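4. What People Mean When They Say "The Wash"

4.1 A word that covers a good deal of ground

When we first sat down with the households who were kind enough to let us into their evenings, we had expected to spend most of our time talking about money, or perhaps about soap. We had written a whole page of questions on soap, and we were rather proud of it. What people wanted to talk about, over and over and with a great deal of feeling, was time, and more exactly the way the wash sits in the middle of a day and makes everything else arrange itself around it. A mother of two in the Kulia district told us that she "doesn't do laundry, she lives in it," and then laughed for quite a while and poured us more coffee. We have kept her phrase in mind through all of the writing that follows.

It helps to begin with the word itself. In the diaries, "the wash" could mean the clothes waiting in the hamper, the load in the machine, the damp things on the rack, or the folded pile that has been sitting on a chair for so long that people have begun dressing from it. Many diary writers moved among these meanings within a single entry and did not seem to notice. One evening entry reads, in full, "Put the wash on, brought the wash in, still have the wash to do." Read quickly, this sounds like a muddle. Read with some patience, it is a perfectly clear account of three loads at three different points along the road, all of them on one person's mind at the same time.

Berenice Huerta, who read the diaries with us from the start and whose margin notes shaped this section more than any other part of the paper, suggested that we stop sorting entries by task (washing, drying, ironing, putting away) and sort them by who was waiting for what. We resisted this for longer than we should have. The task scheme was tidy, we had already built our coding sheets on it, and none of us was eager to go back through 1523 diary entries with a fresh set of colored pencils. But she was right, and the second reading gave us nearly everything that is of interest below.

4.2 Four kinds of waiting

We settled in the end on four kinds of waiting, and we offer them as a loose set of boxes that we hope other people will feel free to bend.

The first is waiting for enough. Most households in our study would not run a load until they felt there was enough to make it worthwhile, and "enough" was a wonderfully slippery amount. For some it meant a hamper whose lid no longer closed. For others it depended on what was in there, so that a small load with a school uniform in it counted as enough when a much larger load of towels did not. Several couples disagreed on this point in front of us, very politely, and one pair carried on the conversation in their separate diaries for the rest of the month.

The second is waiting for the hour. People told us about cheaper evening rates, about thin walls and neighbors who go to bed early, and about not wanting the machine going while the baby was down. In the Merkanetti apartments, where the walls are thin indeed, there was a kind of shared understanding that no one would start a load after supper. We never found this written down anywhere, and newcomers seemed to pick it up within weeks, usually from a remark on the stairs.

The third is waiting for the machine. This one surprised us, as it is the stretch of time that the instruction booklets speak of as free. The diaries tell another story. People stayed near. They put off the trip to the store, they chose a short show over a long one, and they listened with half an ear for the change in sound that meant the end was coming. One older gentleman wrote that he did his best thinking "during the spin," and we have no reason to doubt him.

The fourth, and the one that brought out the strongest feelings, is the wait of the load itself, by which we mean clothes that are in the machine and staying there, either because the cycle is over and no one has come for them or because they were put in early and the cycle has not been started. Our participants had many names for this. "Parked" was the most common. A parked load does not look like much to an outsider, and it was often hard for us, as visitors, to say which of the two sorts we were looking at (Figure 3).
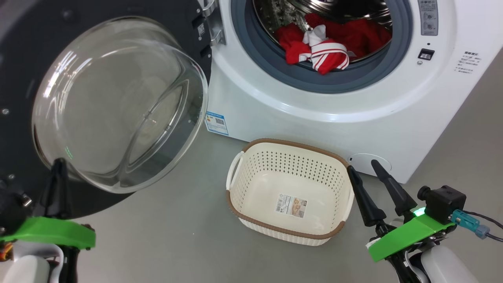

Figure 3. Red and white clothing in the drum of a front-loading washing machine, door open.

For the people who live with it, though, a parked load is full of meaning. It says that someone was called away, or has fallen asleep, or is hoping that another person in the house will take the hint. In shared homes it could be close to a message. A student in one of the Iltari houses explained to us, with great seriousness, that there is a right amount of time to leave a housemate's finished load before moving it to the top of the dryer, that this amount grows shorter toward the weekend, and that folding someone else's things is either very kind or very rude depending on how you have been getting along. We have thought about that last remark often.

4.3 Who carries the waiting

Our earlier survey, with its sample of about 800 households, asked who in the home "usually does the laundry," and the answers fell out much as anyone would guess. The diaries let us ask a softer question, namely who is keeping track. Here the picture is more lopsided. Even in homes where the lifting and folding were shared quite fairly, one person tended to know what was in the hamper, what was needed by morning, and what had been parked since lunch. That person would write things like "reminded D. about the darks" or "asked if anyone had moved the sheets." The reminding does not show up in any count of chores that we know of, and several diary writers apologized for mentioning it at all.

We would like to be careful on this point. Our diary writers were volunteers, they were mostly people who already had something to say on the subject, and the one who kept the diary may well have been the one who kept track of the wash to begin with. In the four households where two adults each kept a diary, both believed themselves to be the one who remembered. We report this with affection and without taking sides.

There is also the matter of pleasure, which the older writing on housework tends to pass over and which we were slow to ask about. People like warm towels. They like an empty hamper, even knowing it will not last the evening. A retired baker in Dafis kept her diary through the whole of May and wrote every few days about the smell of pillowcases brought in from the line, and she never once described the work as a burden, though she had plenty to say about the stairs. We take up her diary again in Section 5, along with the question of drying outdoors and the rules that some buildings place on it.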